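Notebook, Wednesday, April
Gusbridge bench, table-clearing task, simulator only

Picking up from the last entry. The question for the month is still whether the arm can clear a table well enough that we would let it near the real one at Steltembridge. My answer today is no, but closer.

Changed two things before lunch. Slowed the final approach, and turned the wrist 90 degrees for long flat items so the fingers close across the narrow side. The old wrist angle kept pushing bars along the table instead of picking them up.

Ran the white bar 3 times with the new settings. Two good lifts. On the other one the fingers closed early and the bar slid out. Same fault as before - the planner thinks the object is nearer than it is. Each run took nearly 2 minutes, and a person would do it in a couple of seconds without looking up.

Round things are a separate problem. The green cylinder is wider than I would like for these fingers, and I have left it out of the scoring until we decide whether to push it or lift it. For now the arm only has to avoid bumping it on the way in.
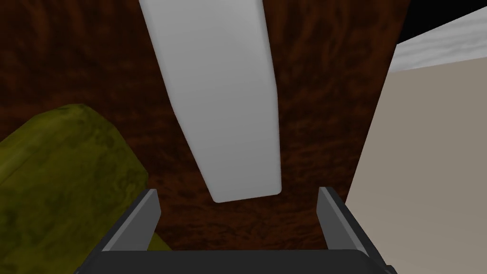
Entered by: bench 2, Gusbridge
Filed under: Dondico / chores / grasping

Fingers open, bar just past the gap, nothing held yet. The cylinder sits close to the left finger, and I want more clearance there before trying a faster approach.

To do:
Check the depth offset against the Nutsugah settings.
Repeat the bar with the cylinder moved farther left.
Ask Steltembridge what is usually on their table at closing - I have been guessing.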